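# Fisari Soup Recipes

A plain-text collection of soup recipes scaled for big groups! Elli Keskinen and I started it in November because we were tired of multiplying family recipes by hand and ending up with way too much salt. It now holds 38 recipes, and I love how many of them came from people who had never shared one before.

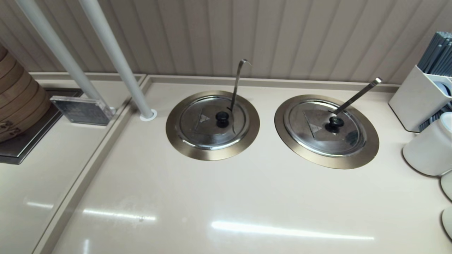
## What's in a recipe file

Each soup gets its own Markdown file with ingredients in grams, a serving size in milliliters (usually 400), and a free-form notes section. The notes are my favorite part — Kaede Morikawa wrote 600 words on miso alone, and every one of them is worth reading.

- `recipes/` one file per soup
- `scaling.csv` salt, spice and thickener adjustments
- `allergens.csv` still patchy for the oldest entries
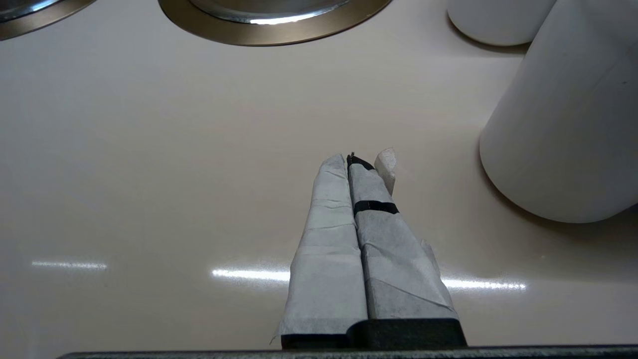
## Scaling

Salt and dried chili don't follow the straight multiplier, so look them up in `scaling.csv` before you cook. Barley is the tricky one (it keeps drinking up broth for hours), and Jarmo Laaksonen is testing new numbers for it.

## Adding a soup

Copy `template.md`, fill it in and open a pull request. Cook it at least once for four people first. Half-finished notes are very welcome — Siiri Saarela is great at tidying them up!

Last full check of the tables: March 26, 2023.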